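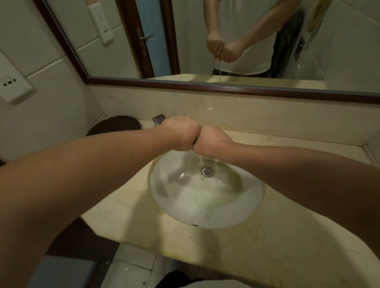
Housekeeping Practice, Module 2
Handout: The washbasin and hand washing at work

Reading time: 4 minutes

In this lesson we speak about the washbasin from two sides. First as the place where we wash our hands, and second as a thing which we must clean and leave in good order for the guest. Please bring this handout to the practical lesson in the Lurley building, where the basins are older and have marble around them.

1. Washing the hands

Wet both hands under running water before you take the soap. Many students put soap on dry hands and then it stays in one place. Rub the palms, the backs of the hands and between the fingers. The knuckles are easily forgotten. A good way to reach them is to close one hand and rub it inside the other, then change. Thumbs are washed separately, by turning them in the closed palm of the other hand.

Rinse with the fingers pointing down into the basin, so that the water runs away from your sleeves. Keep the hands low. If you hold them high under the spout, the water jumps from the bowl to the counter, and later to your shirt. A thin stream is enough for rinsing.

Before you go to dry your hands, let the water fall off over the basin for a moment. Do not shake them. The drops will go on the mirror and you will have to clean it again.

2. The parts of the basin

You should know these words for the written test:

Bowl: the deep part, usually white ceramic.
Drain stopper: the metal piece at the bottom which closes the drain.
Overflow hole: the small opening near the rim. It takes the water away if the drain is closed and the tap is left open.
Spout: the part of the faucet where the water comes out.
Backsplash: the strip of stone or tile between the counter and the mirror or wall.

3. Cleaning order

We work from top to bottom. The mirror is first, then the backsplash, the faucet, the counter and at last the bowl. In the Wieser method, which some of you learned before, the bowl comes before the counter. In our course we do not use this order.

The mirror with a wooden frame needs attention. Spray the cloth, never the glass, or the liquid runs behind the lower part of the frame and the wood swells.

Chrome is wiped with a damp cloth and then polished dry. On a faucet with square edges, dirt collects in the line where it meets the counter. Use a soft brush there.

4. Marble

Marble is sensitive to acid. Vinegar, lemon and most limescale removers will make dull spots on it which cannot be wiped away. Use only neutral soap, about 300 ml of the prepared solution for one bathroom. Yellow stains on old marble may be inside the stone. Report them and do not scrub.

Homework: write the cleaning order from memory, and explain in two or three sentences why the overflow hole must also be cleaned.

Related handouts
Towels: folding and storage
Door handles and switches
Limescale on glass and tile
The Zornwood linen room: a plan
Flilbridge practice day: what to bring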